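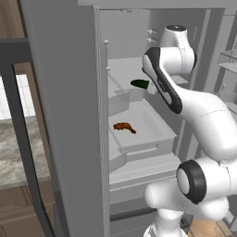 Section 6: Entering your monthly shipment figures

Handlers send their almond shipment figures to Fisdale through the Zirnley reporting screen. You will need your handler number and the closing stock from last month's return.

1. Sign in and choose Returns, then New month. The crop year fills in by itself. In August, check that it has moved on to the new year.

2. Enter opening stock in thousands of pounds. It must match last month's closing stock. If it does not, stop and use form 317 to correct the earlier return first.

3. Enter receipts by variety. Put mixed lots under Other.

Note: receipts are entered at edible weight – inshell lots are converted on the next screen.

4. Enter shipments, home and export on separate lines. A load counts as shipped on the day it leaves your site, even if the invoice is dated later.
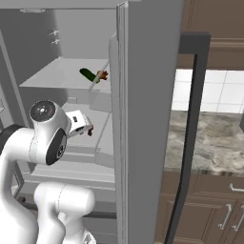
5. Enter new sales and cancellations. Do not take one from the other. The screen works out the net figure and adds it to commitments.

6. Press Check. Any line that differs from the same month last year by more than 4000 turns amber. You can still send the return, but add a short remark.

Caution: once you press Send, the return is locked. Only the Fisdale desk can reopen it.

Late returns

The screen closes at 5 pm on the last day for returns. After that, send form 167 to Shalini Vashisht at Fisdale. Handlers who report through the Carrillo office should send it to Odette Riviere instead.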